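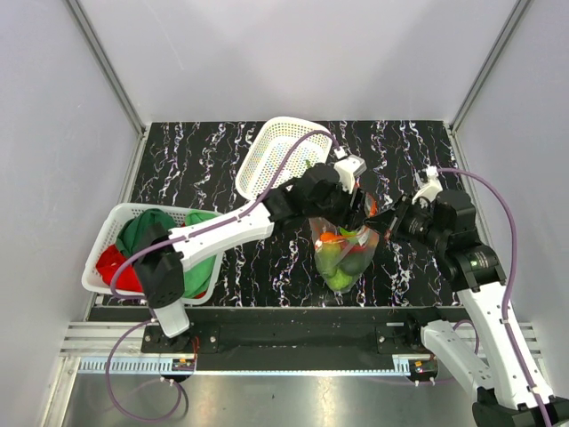 Olga Henríquez

# pillora-baskets

Two-arm tabletop recordings made by the robotics club for the Pillora challenge. Joaquín Alarcón wrote the recording scripts. I did most of the teleoperation and all of the labels, so mistakes in the labels are mine.

## Contents

| Folder | Task | Episodes |
|---|---|---|
| `bag/` | both arms work at the mouth of a clear bag of vegetables | 200 |
| `cloth/` | cloths into or out of a white basket | 145 |
| `mixed/` | bag and cloths on the table together | 200 |

Each episode has joint positions for both arms, gripper opening, video from the fixed camera, and a one-line instruction in English. Wrist video is included where it was saved. Some early `cloth/` episodes don't have it.

## Setup

- Both arms are bolted to the black plate along the front rail.
- Gray walls on three sides. Keep them up when recording.
- The tabletop is the black panel with the marble-like veins. We used a plain one in April and threw those episodes out.
- Purple cables are clipped along the upper links. Check the clips before a session, especially near the grippers.

## Labels

`success` is set by hand after watching the video. `partial` means the arms got hold of the object but didn't finish the instruction. We don't label the type of vegetable. The cloth color is in the instruction text only.

## Known problems

- The clear bag is hard to segment. The film picks up highlights and the masks in `mixed/` are poor there.
- Left and right are from the fixed camera's point of view. The first version of the loader had them swapped. Pull again if yours is older than version 3.
- Basket position is not logged. A basket may be flat or tipped up at the start of an episode.

## Loading

```
python load.py --task bag --split train
```

The test split is the one used at the Karkitz meet. Please don't train on it.

## To do

- [ ] redo masks for `mixed/`
- [ ] add missing wrist video flags
- [ ] Joaquín: merge the Bundon branch

Questions go in the issues tab, or come by the lab on Tuesday.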